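The fruit plate doesn't need your help

Every spring the home pages rediscover the fruit plate. Put out some citrus, add a few dates, and guests will supposedly graze their way to better habits. I have my doubts.

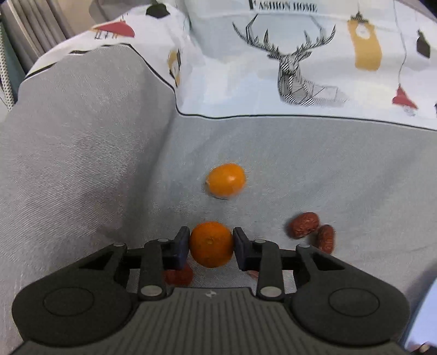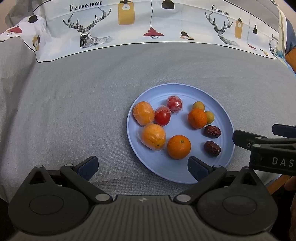
Oranges and dates on gray cloth; in the second picture they share a blue plate with tomatoes.

By the Lukelano food desk
Opinion | April 5, 2026

Start with the plastic. Two of the oranges on that blue plate are still in clear film, and so are both tomatoes. An orange comes with a peel. I have never understood what a second one is for, and I understand it even less on a table, where the film only stands between a hungry person and a snack.

Then there is the mix. Dates are sticky and very sweet. A cherry tomato is at its best with salt. I like both, and I would not eat one after the other unless somebody were watching. The Lockwood school of hosting calls this variety. I call it emptying the fridge onto a dish.

The Makville housewares shop will sell you a fruit stand for $145, or $162 with a lid, and its March leaflet spent two pages on "color balance." A plain plate does the job. So does the tablecloth — a small orange sitting by itself on gray fabric looks fine to me, and probably gets eaten sooner.

I don't want to be told how to arrange any of it. Buy the fruit loose if the store lets you. Take off whatever wrapping it came in, wash what needs washing, and keep the tomatoes for lunch. The dates can go in a bowl of their own, with another one nearby for the pits.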